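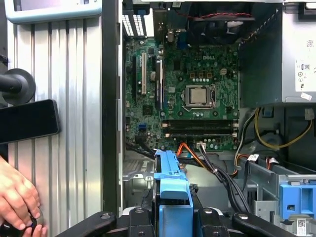
Can the arm be left to strip a donated PC without a member standing over it?
Only if it passes the bench test the group agreed in December, and so far it hasn't come close.

Flullarbridge Shared Workshop, build group minutes

1. Progress
The Foten arm remains on the teardown bench with the Dell towers. The log shows 1718 gripper moves since the last meeting. Cho asked how many had been useful. The log doesn't record this. Cho asked for that to be minuted.

2. Claims on the project page
The page says the arm "takes apart a desktop computer". Ongate visitors have been repeating it. Members felt a screwdriver and a patient teenager would be quicker. Wording to be changed to "is being tried on". 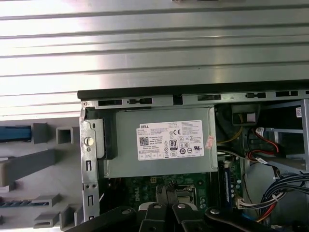
Minutes taken by Tae-yang Bang

3. Memory and processors
Proposal to let the arm try lifting memory out of its slot. Tae-yang doubted it could work the clips without marking the board. Agreed on scrap boards only. Processors stay a job for hands; bent socket pins had already been discussed at length and were discussed again.

4. Bench test
Stays at 1000 moves with no dropped part and no help. A request to lower it to 703 was refused, as no argument was offered for the number.

5. Money
Balance 2259. Request for softer finger pads deferred until the log separates good grips from bad ones. Cho to look at the log format.

6. Any other business
Screws are still going in the tea tin. Please stop.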